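How a Robot Learns from Examples

A computer program that learns is called a model. It starts out knowing nothing about picking things up. To teach it, people collect examples and give them to the model to study.

One complete try at a job, such as putting a cup on a shelf, is called an episode. At Laltosell, the first cup set had 153 episodes, and each lasted roughly 16 seconds.

No robot arm is needed for this step. A person holds a gripper by hand and does the job with it. A camera on the gripper records what happens. Its lens is very wide, so straight walls look curved.

Some grippers carry a marker, a square with a black and white pattern. A computer can find the pattern in each picture and work out where the finger is.

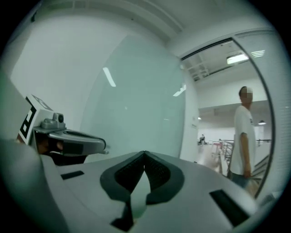
Gripper fingers seen by the camera. The square marker is on the left.

Examples must also be different from each other. If every episode uses the same cup in the same room, the model may fail in a new room. The Laltosell set was recorded in six rooms.

Words to know
Episode: one recorded try at a job.
Marker: a printed pattern a computer can find.
Model: a program that learns from examples.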